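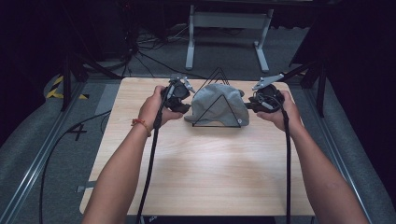
Station 4, both grippers in hand, cap task.

Student robotics project – station safety check
Checked by: Kylie Tipoki
Date: Wed 14 April
Station: 4 (cap task, Gastel group)
Log ref: 3816

1. Table steady, no rocking
OK. Bracket on left edge sticks out a bit, catches sleeves. Foam on it please. Asked for this in March.

2. Floor cables
NOT OK. Tangle behind the table, over by the white frame. Long one on the left is lying loose as well. Needs taping down or a cover. Delia has the spare covers, ask her first before buying more.

3. Hazard tape and floor markings
OK. Number still readable. Grey strip by the back corner – check it's not lifting, I forgot to.

4. Side rails
Tight both sides. No sharp ends found, ran a hand along. Walkway clearance around 900 mm, fine for one person, not for two passing.

5. Stands at the back corners
Legs open and locked. Right one was a bit close to the curtain, moved it. Please dont hang coats on them.

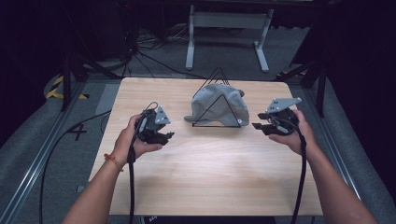

6. Hand-held grippers, left and right
Both open and close freely. Trigger on the left is stiffer, same as last time. Sheehan to look at it. Fingers clear of the jaws before you squeeze, I had to say this twice today.

7. Gripper cables
Plugs pushed fully home, no bare wire. Keep the slack over the wrist and down the near side of the table, not across the cap. If it pulls, stop and sort it.

8. Wrists and sleeves
Sleeves up, good. Bracelets – thin string one is allowed if it sits close, anything dangly comes off. Same rule for lanyards.

9. Wire stand and cap
Stand sits flat. Ends of the wire checked, nothing poking out. Peaks are at a silly height for leaning over, so dont lean over. Cap goes back in the Tokance box after, not on someones head.

10. Stop call
Everyone on the station knows it. Tested, 2 goes, second one much quicker.

11. Breaks
Max 5 runs then swap operator. Sheet not filled in for the morning. Fill it in.

Result: pass once item 2 is done. No runs until then pls.
Foam for item 1 by next sesion.

K. Tipoki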